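Chapter 4: Cloth That Cleans

14 min read · 61 shares · 11 comments

Most households own more cleaning cloths than cleaning products, yet the cloth gets far less thought than the bottle. 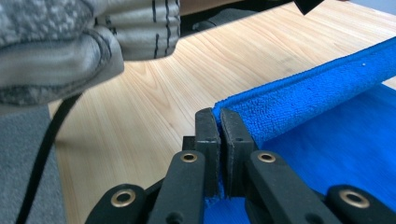

Sabine Teuber maintains that a dirty cloth moves soil around the house faster than any shoe does, and that a chapter on cleaning should therefore start with the laundry. Her point is a fair one, and we come back to it in Section 4.5. Before we can talk about washing a cloth, however, we need to know what it is made of and how it picks things up.

In Chapter 3 we looked at soaps and detergents and saw how they loosen soil from a surface. Loosened soil is still there. It sits in a film of water or clings lightly to the surface, and it has to be carried away. In a few cases it can be rinsed away, as in a sink or a shower. On tables, shelves, window sills and most floors it has to be lifted off, and the thing that lifts it is nearly always some kind of textile.

4.1 What a cloth has to do

A cleaning cloth has three separate jobs, and a cloth that is good at one of them may be poor at another.

The first job is contact. The fibers must touch the soil. A hard tabletop looks flat to the eye, but under magnification it has scratches, pores and ridges. A thick fiber passes over the top of a narrow scratch in the same way that a broom handle passes over a crack in a sidewalk. A finer fiber can reach farther down.

The second job is pickup. Once the fibers touch the soil, the soil must leave the surface and go with the cloth. Water helps here, and so does friction. With dry dust, a small electrical charge on the fiber can help as well.

The third job is holding. Soil that has been picked up has to stay in the cloth until it is washed out. Smooth, tightly woven fabrics are weak on this point. They push a line of crumbs or dust along in front of them and leave it at the end of the stroke. Fabrics with loops or a raised pile do better, because there is space between the fibers for the soil to go.

Absorbency is often treated as the only measure of a cloth. It matters a great deal for spills, but it says little about how a cloth deals with a thin layer of grease or a dry shelf.

4.2 The main fibers

Cotton is the traditional choice. It is a plant fiber made almost entirely of cellulose, and cellulose attracts water. Cotton stands up to hot washing, bleach and ironing. It becomes softer and more absorbent after the first several washes, once the finishes applied at the mill have come out. Its weakness is lint. The fibers are short, and some of them work loose.

Linen also comes from a plant, in this case flax. Its fibers are longer than those of cotton, so it sheds less, and for this reason it has long been used for drying glasses. It costs more and creases easily.

Viscose is made from wood pulp that has been dissolved and formed again into fiber. It takes up water quickly but is weaker when wet, so viscose cloths are often blended with something stronger.

Microfiber is a general name for very fine synthetic fiber. Most cleaning microfiber is a mixture of polyester and polyamide. In many products the two are spun together as one filament and then split apart, which leaves thin wedges with sharp edges and narrow gaps between them. The gaps draw in water and hold fine particles. Neither material absorbs much water into the fiber itself – the water is held between the fibers. Students often find this confusing, and it is worth reading the sentence twice.

4.3 Weight and construction

Two towels made from the same fiber can behave very differently. Part of the difference is weight, which is normally given in grams per square meter. A heavier towel has more material in the same area and can usually hold more water. It also takes longer to dry, and a cloth that stays damp for hours will begin to smell.

The rest is construction. A flat weave slides easily and leaves few marks, so it suits windows and mirrors. A looped terry surface is better for scrubbing and for general wiping. A long, loose pile is gentle and holds plenty of dust, but it catches on rough wood and on anything with a splinter.

Edges deserve a look too. A stitched hem lasts well but can be stiffer than the rest of the cloth, and on soft finishes it may leave fine lines. Some towels are sold with cut edges for that reason. Fold a hemmed towel so that the hem is on the inside when you work on a polished surface.

4.4 A small comparison

The training kitchen at Vundville kept a record of its cloths over one teaching year. It bought 118 cloths in April, half of them cotton and half microfiber, and logged the reason each time one was thrown out. The cotton cloths were mostly discarded for stains and holes. The microfiber cloths were mostly discarded because they no longer took up water, although they still looked nearly new.

Sabine Mühlbauer, who kept the record, traced much of this to fabric softener. A new laundry assistant had been adding it to every load. Softener leaves a thin coating on the fiber, and in microfiber the coating fills the very gaps that do the work. The kitchen stopped using it, and the next batch lasted longer. One kitchen's record does not prove a rule, but it agrees with the usual care advice for these cloths.

4.5 Before you read on

The rest of this chapter follows a cloth through a working day: choosing it, folding it, using it, rinsing it, washing it and drying it. You will need two cloths of different fiber, a kitchen scale that reads in grams and a bowl that holds at least 900 milliliters of water.

Weigh each cloth dry and write the figure down. Soak it, let it drip until the dripping stops, and weigh it again. Keep both figures for the exercise at the end of Section 4.7, where they are used to work out how much water each cloth holds for its own weight.

Section last revised 2018-06-11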